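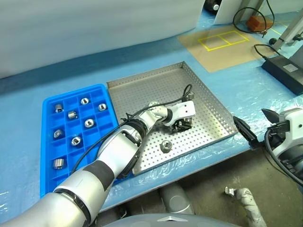 What do you all use to finish limewood carvings that will sit indoors?

Plain beeswax, two thin coats, buffed with an old T-shirt.

finlay_c
I'd go with oil first. I did a kneeling figure for my sister in April with wax only and the nose went gray from people touching it!

HermineA
Oil turned mine yellow as a banana. Never again on lime. Which one did you use, Finlay?

finlay_c
Boiled linseed. OK, so maybe that's the yellow part – but walnut oil stays a lot paler, I swear.

wieser_rupert
Walnut takes forever to dry. I gave a saint's head 5 coats and it was still tacky when I packed it for the Skevanari show (Aurelia had to carry it in her lap the whole drive). Wax over shellac for me.

HermineA
Shellac on a face?? Too shiny.

wieser_rupert
Not if you cut it thin and rub it back with a gray pad.

seraina_z
How fine are you all sanding before any of this? I stop at 200 and the end grain still drinks everything up.

HermineA
I don't sand at all, straight off the knife.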